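Fimia Valley Orchard Project
Progress report to the Stilier Fund
November 2022

Dear friends at the Stilier Fund,

The last of the apples came off the trees two weeks ago, the cider press has been scrubbed and put under its tarp, and so we finally have an evening or two to sit down and tell you what your money has been doing. Thank you for your patience with the short notes over the summer. They were written standing up, mostly, and you deserved better.

You'll remember that the grant was for two things: saving the old apple varieties still standing on farms in the valley, and getting young trees of those same varieties into the ground where people can pick from them. We said we'd work at three places, and we have. They are the hillside behind the Trivov school, the church field, and the narrow strip along the river road that used to be the packing shed's.

Grafting

We cut scion wood in the cold weeks and did our bench grafting in March, over four long days in the school cafeteria (the only place with enough outlets and a floor no one minds getting wax on). We made 800 grafts. That was more than we had promised you, and I'll confess we got a bit carried away, because a farmer on the east side let us into a block of trees none of us had known was there, including what we believe is a true Fimia Russet. We have sent leaf samples off to be sure and are still waiting to hear.

The whip grafts took well and the cleft grafts less so. A late frost in spring caught the ones we'd set outside too early, and the row nearest the fence was nearly all lost. We'll hold everything under cover two weeks longer next year. The rootstock from the Yu nursery was excellent, straight and well rooted, and they were kind enough to hold half the order until we had the beds dug, which saved us a good deal of heeling in and fretting.

Planting

The school hillside is fully planted. The church field is a little over half done, and the delay there is drainage. When we dug the lower rows the holes filled with water overnight, so we stopped, talked it over with the church, and decided to put in a shallow swale before going any further. The swale is dug and seeded with clover. The river strip has its fence and its mulch and will get trees as soon as the ground can be worked again.

Deer have been the great trial of the year. We started with plastic guards and they were pushed over within the month, so we changed to wire cages with two stakes apiece. They cost more and take longer to put up, but we have had very little browsing since. If you fund other orchard groups, please pass that along to them with our love!

Pruning days and the harvest supper

We held pruning mornings on the old farm trees all through late winter, and a summer pruning afternoon that was rained out and moved and then rained out again. The harvest supper in October made up for it. Up to 90 people came through over the evening, with pies, and there was a tasting table where you could try the old keepers side by side with the store kinds. The sour ones went first, which surprised me, and I had to go and slice more.

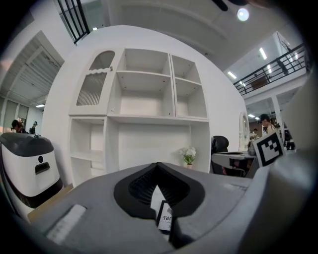 One visitor at the supper told us that her grandmother had always wrapped the russets in newspaper and kept them in the root cellar until Easter, and that she'd like to see us teach storage as well as growing, as a tree full of apples isn't much help to a family that can't keep them. We think she's right. We'd like to add an evening on storing and drying to next year's calendar, and it can be done inside the present budget.

Money

Spending is close to plan. Rootstock, stakes and tools came in as expected. Wire for the cages ran well over the fencing line, and we covered most of that by borrowing the trencher for the swale when we had budgeted to rent one. We have $2668 of the grant left, and we'd ask your permission to carry it into spring, when it would go to the remaining trees for the church field and the river strip, and to labels. The labels we have now are pencil on aluminum and perfectly readable, but small, and people keep asking us what they're looking at.

What comes next

Over the winter we'll finish the map of old trees, which is being drawn on a big sheet of paper in the school library and copied out neatly afterward. There are still farms on the north road we haven't walked. We'll collect scion wood again once the trees are fully dormant, and we've promised the east side farmer a proper pruning of his block in thanks. The river strip is first on the list for planting.

We would love to have any of you out to see it. Bring boots, as the church field is still soft at the bottom end, and let us know a few days ahead so we can have some cider thawed.

With warm thanks,
The Fimia Valley Orchard Project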